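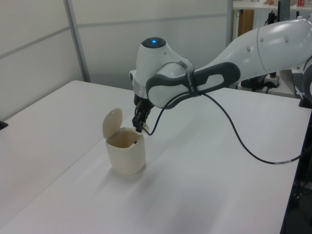

*Large white table, ground floor*

**Zukside building — walk-through checklist, January 2022**
Inspector: Arvo Pesonen

**Exits and aisles**

- [x] Exit signs lit, front and back
- [x] Main aisle 40 inches or wider
- [ ] Rear door opens fully. *Sticks at the bottom. Plane it or adjust the hinges.*
- [x] Stair handrail tight

**Fire safety**

- [x] Extinguishers hung, pins in place
- [ ] Inspection tags current. *Tag by the loading door has expired. Call Zokholm.*
- [x] Sprinkler heads clear of storage
- [ ] Smoke alarms tested. *Upstairs hall alarm chirps — new battery, then retest.*

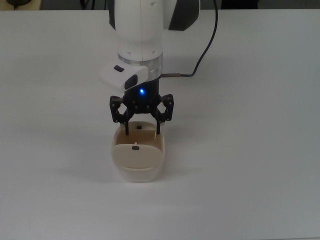 *Tabletop with cream-colored container*

**Electrical**

- [x] Panel door closes, 3 feet clear in front
- [ ] Breakers labeled. *Labels in the Hong annex panel are faded. Rewrite them.*
- [x] Outlet covers in place
- [ ] No extension cords used as permanent wiring. *The 50-foot cord to the break room heater has to go. Same note as last time.*

**Storage and floors**

- [x] Heavy items on lower shelves
- [ ] Shelf loads posted. *Pekance racks are good for 160 pounds a shelf, but the sign is missing.*
- [ ] Floor mats flat. *Front mat curls at one corner. Replace it before the next wet spell.*
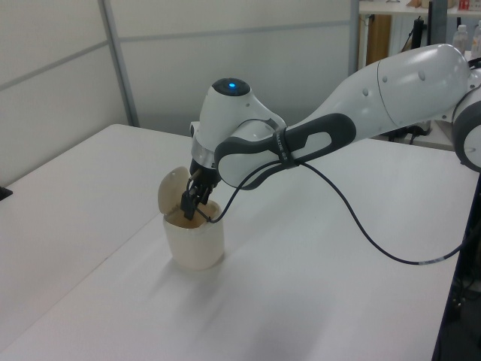 **Water and first aid**

- [x] Eyewash station runs clear
- [x] Water heater relief valve piped to floor
- [ ] First aid kit full. *Low on gauze and burn gel.*

Rear door and heater cord come first. The rest can wait for the regular work order. I'll recheck the open items before the end of the month.

A.P.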